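Support > Robotics Laboratory > Guides > End Effectors

Comparing Fingertips on a Parallel Gripper

September 7, 2026
Published by Suvulley Robotics Laboratory

This procedure applies to any comparison of finger designs on the laboratory's bench arms. It was prepared during the Dosinau trials, in which the Ekpo tapered finger was assessed against the flat finger supplied with the Movum gripper.

1. Fit the first pair of fingers and tighten the fasteners evenly. Open the gripper fully and confirm that both tips are in the wrist camera's field of view.

2. Set the controller to its lowest speed. Closing force must be identical for both designs and should not be adjusted once a series has begun.

3. Arrange the test pieces on a plain white surface. Flat link bars are recommended, as their low profile shows how closely a tip can approach the table. Include some stacked bars and at least one bar lying by itself.

4. Complete 200 grasp attempts with each design. Record a lift as successful only if the piece is held for 13 seconds.

5. Save the wrist camera view at the open position before each attempt.

Wrist camera views, slotted black fingers open:

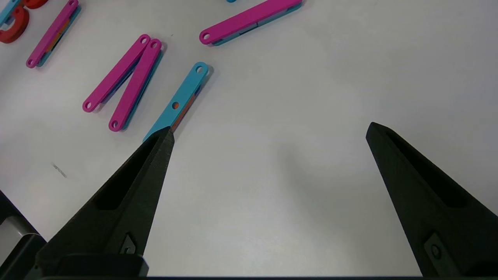
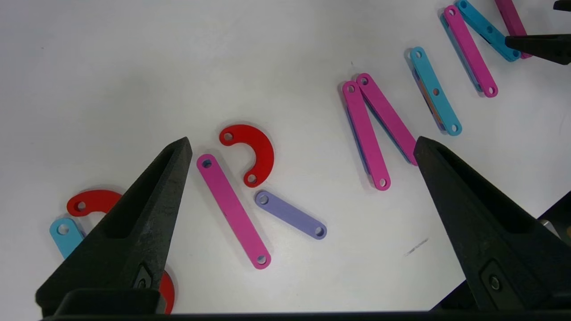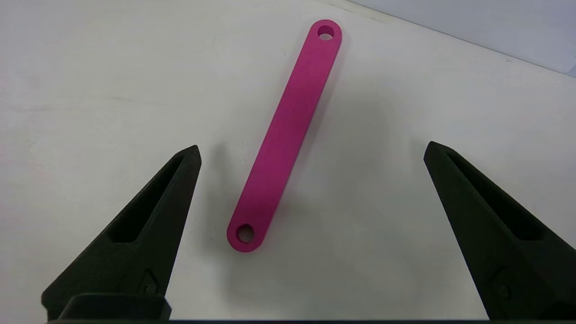
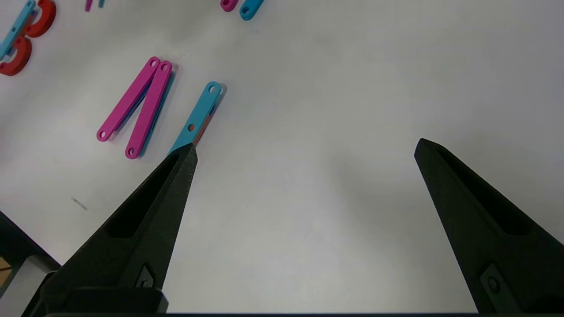
6. Enter each result in the trial log under the finger design, the piece colour and whether the piece was single or stacked. Slips and missed approaches are to be entered separately.

7. Repeat the series after recalibrating the wrist camera. Results obtained under different calibrations must not be combined.

The Dosinau log held 1,702 entries at the close of the first stage, of which 1,593 were accepted for analysis. Controller settings will be reviewed in December, and operators should check the revision number of this guide before starting a new series.

Filed under: Grippers and Tooling, Bench Procedures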